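Plastic dishes coming out of the dishwasher still wet: what works?

Forum: Kitchen and Household > Dishwashers and Cleanup
Started by tallpines_ed

tallpines_ed
Posts: 70

We moved into a house with a Kinton dishwasher in March. Before that we had an old machine with a heating element in the bottom and everything came out dry. The Kinton has no exposed element. Glasses and plates are fine by morning. Anything plastic is covered in drops, and the cups have a puddle in the ring on the bottom.

We have three kids and most of what we wash is plastic. Right now I run it after dinner, get up at 6:30 and dry everything with a towel before I can put it away. That is the job I thought the machine was for.

What I have tried so far:

Rinse aid, dial at the middle setting. Helped the glasses. No change on the plastic.
The longest cycle. No change that I could see, and it takes forever.
Leaving it closed overnight. Worse, if anything.

I would like to hear what other people do before I call for service.

morrow_k
Posts: 1,529

Don't call for service. Nothing is broken. Your new machine dries by condensation. The last rinse is hot, the dishes hold that heat, and the water comes off them and collects on the steel walls, which cool down faster. China and glass hold plenty of heat. Thin plastic holds almost none, so it cools off right away and the water stays where it is.

Open the door when the cycle ends. Pull it down a few inches and leave it. That does more than any setting on the panel.

Turn the rinse aid all the way up too. Plastic sheds water in beads and the rinse aid breaks up the beads. Middle setting is for glassware.

Beth_in_Dayton
Posts: 212

I agree on the door, but be careful with the steam if you have a wood countertop right above it. Ours lifted along the front edge after one winter. We had to put the foil strip on that comes with the machine. The previous owners never installed it and it was still in the bag with the manual.

I also stopped putting the kids' bowls on the bottom rack. On the top rack they can go at a steep angle between the tines. On the bottom they lie almost flat and fill up.

tallpines_ed

Thanks. Countertop is laminate. I looked underneath and there is a strip there already.

How steep is steep? Our bowls are the wide shallow kind and they slide down flat whatever I do.

Beth_in_Dayton

Lean each one against the row behind it, open side facing the middle and down. If it slides, put a heavier thing in front. I use a coffee mug. Skip every other slot. You lose space but they don't nest together, and nested ones never dry.

granger_lot9
Posts: 388

I'm going to disagree with most of this. I ran with the door open for two years and the plastic was still wet, just less wet. In my opinion there is no loading trick that fixes it. What fixed it for me was not washing the plastic in the machine at all. Kids' cups and bowls take five minutes by hand. They go on a rack by the sink and they are dry by lunch.

You also save the plastic. The stuff goes cloudy and rough in the machine, and once it is rough it holds more water than it did new.

morrow_k

Five minutes three times a day is not five minutes. He said three kids.

Clouding is usually too much detergent or soft water. If you have a softener, cut the detergent in half and see.

granger_lot9

I have hard water and no softener and mine went cloudy. Cheap plastic is going to go cloudy. I don't think it matters what you do.

jarmila_h
Posts: 46

I looked after the kitchen at a day care for a long time and we washed plastic all day, so I have some opinions on this.

The first thing is that there are different kinds of plastic and people throw them all in together. Hard shiny bowls and cups dry better than soft ones. The soft bendy kind, like storage lids and squeeze bottles, stays wet longest and also picks up grease. If you wash a greasy pan in the same load, the soft plastic will come out with a film on it and the water sticks to that film. Wash the greasy things separately or wipe them out first.

The second thing is shape. Look at the bottom of the cup before you buy it. A flat bottom is fine. A deep ring on the bottom will hold a spoonful of water every time, and no rinse aid is going to get it out. We replaced our cups twice, and the second time I went to the store and turned every one of them over. 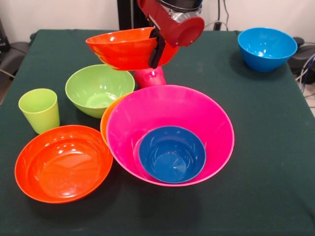
The third thing is what you do in the first minute after you open the door. Unload the bottom rack first. If you pull out the top rack first, all the water sitting on the cups drips onto the plates that were already dry. Then go to the top rack, and pick up each piece and give it one shake over the open door before it goes anywhere. We lined up the pieces upside down on a wire rack, not on a towel. On a towel the rim sits flat and no air gets in, and an hour later it is still wet inside. On a wire rack it is dry in 30 minutes in a normal room.

We never towel dried. The licensing person who came by didn't want us to, and I got used to it.

Jarmila Hudec

tallpines_ed

That is useful, thank you. I have been putting them on a towel. I checked our cups and they have the deep ring, all of them.

Where did you find the flat ones? I looked at two stores on Sunday and everything had a ring.

jarmila_h

Ours came from a restaurant supply place. Ask for stacking tumblers and check them anyway. Some of them have a small notch cut in the ring so the water can run out, and those work as well as the flat ones.

pdx_wendell
Posts: 901

If you already own the cups you can make the notch. Small round file, two strokes across the ring on opposite sides. Sand off the burr. I did this on a set of eight and they drain when they are upside down. Make sure you only cut the ring and don't go near the actual bottom.

Beth_in_Dayton

I would not file something a toddler drinks out of.

pdx_wendell

It's the underside. And I said sand it.

Beth_in_Dayton

I saw that. I still would not. Toddlers chew on the bottoms too. And a rough spot is a place for gunk to collect.

morrow_k

I'm with Beth on this one. Tilt them in the rack instead. If a cup leans a little, the ring drains over the low side. Most upper racks can be set so one side is higher than the other. On the Kinton there is a latch on each side of the top rack. Drop the left one and leave the right one up. Check that the spray arm still clears the tall items below.

tallpines_ed

I did not know the sides moved separately. Just tried it and it does stay put. Running a load tonight with that, rinse aid on max, door open after.

Does anyone use the Extra Dry button? It is on the panel but the manual only says it "improves drying."

lorrie.m
Posts: 15

I have a Coppens and not a Kinton, but mine has the same kind of button. All it does is make the last rinse hotter and add time at the end. On mine it helps a little with cups and does nothing for lids. I leave it on because the power cost is small, but I warped a salad spinner basket with it, so keep thin stuff on top.

granger_lot9

So we're up to max rinse aid, extra heat, a crooked rack, the door hanging open and a wire rack on the counter. That is more work than a sponge.

lorrie.m

It's one button and a latch you set once.

granger_lot9

And the wire rack, and shaking every piece. I'm not saying it won't work. I'm saying add it up.

jarmila_h

He has a point if you have four or five things. If it's a full rack, the machine is faster. I did both for years. At home it is only my husband and me, and I wash by hand.

hobart_fan
Posts: 70

One more option is one of those machines that opens the door by itself at the end. My sister has an Ummont that does it. She says plastic comes out mostly dry, with a few drops on the lids. It will also open at two in the morning and the cat gets interested. Not worth buying a new machine over, but worth knowing for the next one.

You could also switch the time you run it. I start mine when I get up and open it before I leave for work. It sits open all day with no one walking into the door. We unload at dinner and everything is dry, lids too.

tallpines_ed

Update after a few loads.

Rinse aid on max made the biggest difference, more than I expected. The bowls come out with a few small drops where before they were covered. I do see a slight streak on the dark glasses now, so I may go down one notch.

Tilting the top rack works on the cups that sit across the slope. The ones along the side still hold some water.

Door open overnight is good, but my middle kid walked into it on the way to get a drink, so I moved to hobart_fan's schedule and run it in the morning.

I got a wire cooling rack and use that for whatever is still wet. Extra Dry I have tried once and can't tell yet.

The lids are still wet. I have given up on lids.

Beth_in_Dayton

Stand the lids up in the silverware basket if it's only a few. They drain off the one edge and don't flip over. Won't get them all the way.

morrow_k

For the streaks, go down one notch and give it three or four loads before you change it again. It takes a while to show.

tallpines_ed

Will do. I'm also going to try the supply store for cups when the ones we have wear out. If anyone has a specific one with the notch, post it.

lorrie.m

Listero makes one, the short tumbler. The tall one has a full ring, so don't get that by mistake. I have six of the short ones and they drain fine on the top rack.

tallpines_ed

Short tumbler, got it. Thanks.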